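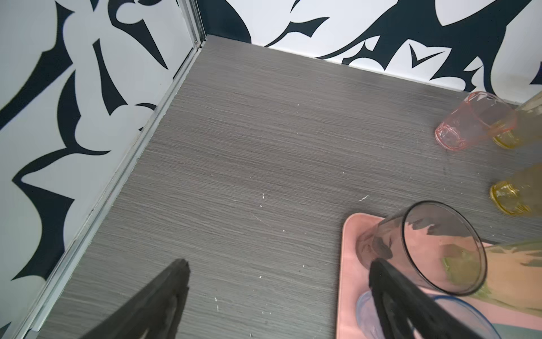

Figure 4.1 Translucent plastic cups on and beside a pink tray, seen from the gripper.

Chapter 4
Household Chores and the Limits of Automation

Few chores seem simpler than putting cups on a tray. An adult does it while talking, and a child of five can help. For a machine, the same chore joins several problems that engineers have studied separately for decades: finding an object, choosing where to hold it, and letting go of it safely.

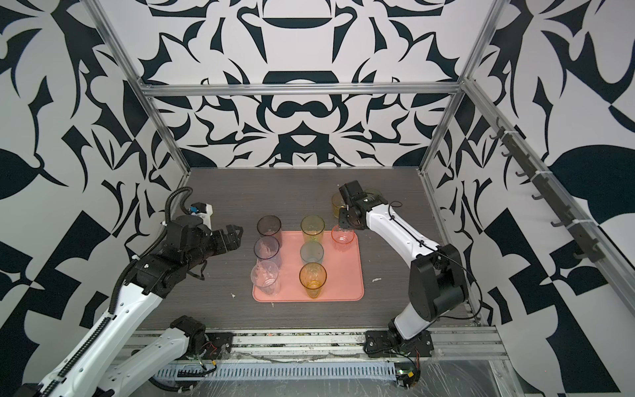
Factories avoid many of these problems by controlling the position of every part. A kitchen offers no such control. Cups stand close together, fall over, and let light pass through them, which makes their edges hard for a vision system to locate.

Marta Fedoruk has proposed that a chore be called automated only when a machine can complete it 2,000 times without help. Section 4.2 applies this standard to clearing a table and folding towels. 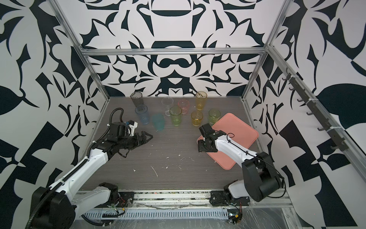 Two arms can share a job, but each must also stay out of the other's way. Planning for both is treated in Section 4.3. Students should review the terms "grasp" and "workspace" before continuing.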